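Kitchen Tips for Recording Sessions

Page last changed 13 Aug 2026

These are the habits we settled on while recording pick-and-place examples in the Berkenmont kitchen. They are mostly ordinary kitchen tips, with a few that only matter when an arm is doing the work and every run gets kept for training.

Wipe the tiles and cooktop before you start, and let them dry. A streak that shows up in the first 20 runs and is gone from the rest is a difference the model may pick up on.

Keep the cooktop off at the wall, not just at the knob. Use a pot you don't mind scratching.

Shiny steel is worth including. It picks up color from whatever sits near it, and a model trained only on matte pans does badly with that. Ismael Godoy likes to record half the session with steel and half with enamel.

Check the cable before each run. A loop that hangs forward can get between the wrist and the pot, and it will be in every recording until someone moves it. Clip it higher if you need a clear view of the rim.

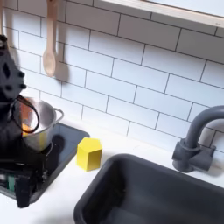 Yellow block between the cooktop and the sink, steel pot behind the cable loop.

Move the block between runs. Counter, cooktop edge, close to the sink rim — all of those are fair starting places. If it always starts in one spot, you'll get a model that reaches for that spot. Raíssa Siqueira keeps a list of starting places taped inside a cabinet door and works down it.

Lay a folded dish towel in the bottom of a deep sink. Dropped blocks chip less and make less noise.

Leave hanging utensils on the wall. People have spoons in their kitchens. Just don't hang anything where the elbow swings.

Keep the failed runs. Mark them as failed and put them in their own folder. Of our last 200 runs in May, 71 had a slip or a second try, and those were useful later on.

Stop after 4 bad runs in a row and look at the finger pads. Dish soap and warm water takes the grease off. Dry them fully before going back to work.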